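Dolska Tabletop Cubes

A collection of short recordings of small painted cubes being moved around a white table marked with black tape. This file covers what is on the table, how the table is marked, how the folders are laid out, and what to watch for before using the data.

Version: second release, June
Maintained by: Dolska
Previous name: Grornlow Cubes (the old name still appears in some file headers)

Summary

The set has 1000 recordings. Each one covers a single move of a single cube, from the moment the cube is first approached to the moment it is left alone again. The longest recording is 30 seconds. Sound was not recorded.

In 500 of the recordings the target is the tape square. In 400 the target is the tape strip. The others have no taped target, and the cube goes to an open part of the table. The target is listed for every recording in the labels file, along with the color of the cube that was moved.

The objects

The cubes are small wooden blocks, painted one color each. They came from the Lemel block set, which has the same shape in several colors. The edges are slightly rounded. After the first week the corners started to show wear, and some cubes picked up small dark marks on their faces. Worn cubes were kept in use. The labels do not record how worn a cube is.

Paint color is not perfectly even. A yellow cube can look pale on top and close to orange on the side facing away from the light. If you pick out cubes by color, set your ranges wide enough to take in both the lit faces and the shaded ones. Yellow needs the widest range. Red is easier to separate from the table but its shaded side can go quite dark.

The table

The tabletop is white and matte. It was wiped on Friday and left alone the rest of the week, so scuffs, gray smudges and specks of debris build up and then partly go away. Scratches are permanent. Cleaning dates are not in the labels.

Two markings are laid down in black tape:

Strip: one straight bar of tape, with no crossbar. It leans slightly.
Square: four sides of tape with the white table showing inside.

The tape was put down by hand, with no template. Please do not treat the square as a calibration target. Its sides are not guaranteed to be equal and its corners are not guaranteed to be true. 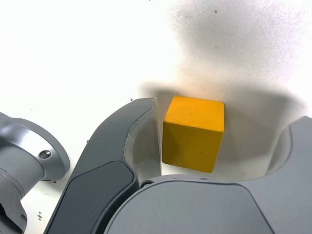
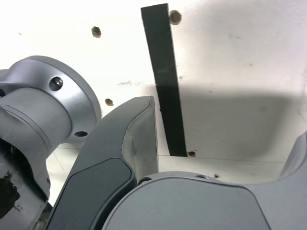
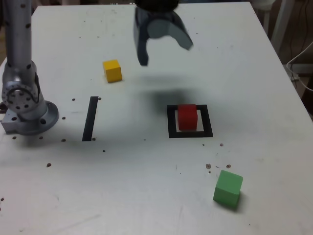
Placement rules

These are the rules used when labeling where a cube ended up.

inside: the whole base of the cube is on white, within the four sides of the square.
on_edge: any part of the base touches the tape of the square.
on_strip: any part of the base touches the strip.
beside_strip: the cube is close to the strip but does not touch it.
open: none of the above.

A cube in a corner of the square that covers tape is on_edge even if most of it is within the outline. This caused the most disagreement in the first release, where those cases were sometimes labeled inside. All of them were gone over again for this release and the old labels were dropped.

Rotation is recorded as straight or turned. A cube counts as straight when its sides run close to parallel with the near sides of the square. There is no angle value. An earlier version had one, measured by eye, and it was not good enough to keep.

Folder layout

cubes/recordings contains one folder per recording, numbered without gaps.
cubes/labels.csv contains one line per recording.
cubes/table_notes.txt contains notes on tape repairs and changes of lamp.
cubes/splits contains the lists for training and testing.

Columns in labels.csv

id: the recording number, matching the folder name
color: color of the cube that was moved
start: placement before the move, using the rules above
target: square, strip or open
end: placement after the move
rotation: straight or turned
bumped: yes if another cube on the table was moved by accident

Blank cells mean the labeler could not tell. They do not mean no.

Lighting and views

All recordings were made in the Mulcahy room with the blinds down. The light comes from above. Expect soft shadows on the table and a good deal of difference in brightness between one view and another. Some views take in a wide part of the table and some are very close. In the close views the tape may not be visible at all, and a cube may be out of view for part of the recording. Placement labels were always made from a wide view, so they hold for the recording as a whole and not for each separate close image.

Known problems

The strip was replaced once after it began to lift at one end. The new piece is not in exactly the same place. See table_notes.txt for the recording number where this happens.

Specks on the table are sometimes picked up as objects by simple threshold methods. A minimum size filter takes care of most of them.

A few recordings marked bumped = yes have only a very small movement of the second cube. They are kept as yes.

Starting positions are not spread evenly. The middle of the table is used much more than the corners, and very few moves begin near the far edge.

Suggested uses

Finding and tracking small solid-color objects, checking placement against a marked area, and practice projects that need a simple, cluttered-but-not-too-cluttered table. The set is too narrow for general object recognition. It has one shape, one table and one room.

Changes since the first release

Edge cases relabeled. Angle column removed. Bumped column added. Duplicate recordings taken out and the numbering redone, so ids from the first release do not match ids here.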